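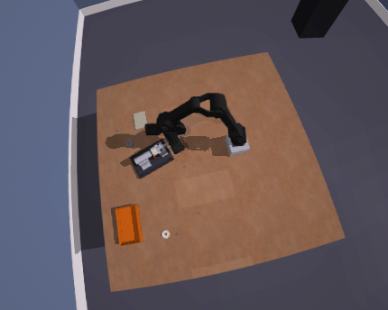 According to one reader, my last post on the Tellwood town budget was "a lot of words from a man who has never had to plow a road." Fair enough. I have never plowed a road. I have, however, paid to have the same road plowed for eighteen winters, and I feel this gives me some standing.

The complaint, as I understand it, is that I was too hard on the downtown incentive district. For those who skipped that post (my traffic numbers suggest this is nearly all of you), the town wants to freeze the taxable value of the blocks around Galbraith Street and put any growth in tax revenue into a special fund. The fund pays for sidewalks, lighting and a parking deck. New businesses come for the sidewalks, values go up, the fund gets bigger. The term of the district is 26 years, at which point I will be past caring about sidewalks except as things to fall on.

My reader says growth pays for itself, and that without the district there would be no growth to tax. This is the whole argument, and it's the part I can't get past. Some of those buildings would have gone up in value anyway. Dresutico was already fixing up the old shoe warehouse before anyone at town hall had said the word "district" out loud. The permit is taped in the window. Under the plan, every extra dollar that building brings in goes to the fund, and the school budget gets to watch.

I went to the hearing in May, which began at 7 p.m. and reached public comment when most of the public was in bed. The consultant had slides. The slides had arrows, and the arrows went up. One of them promised 390 new jobs, and a woman behind me asked whether those were new jobs or jobs that would be moving over from the other side of the river. He said the model treated them as new to the district. She said that wasn't what she asked — and he moved to the next slide, which had a bigger arrow.

The other thing I keep hearing is that Plomanier did the same thing and look at Plomanier. I have looked at Plomanier. It has a very nice parking deck. It also got a highway exit the year after its district passed, paid for by the state, and I'd want to know how much of the boom belongs to the exit before I gave the deck any credit. We aren't getting an exit. We're getting benches.

My own tax bill this year is $2,683, so I'm not claiming to be bled dry. But the police, the library and the plows don't get any cheaper while the value downtown is frozen, and the rest of us make up the difference. I'd support a shorter term, say ten years, with the schools' share left out of it. I said so at the hearing and was thanked for my input.

The vote got moved to next month. Comments are open, including to people who plow.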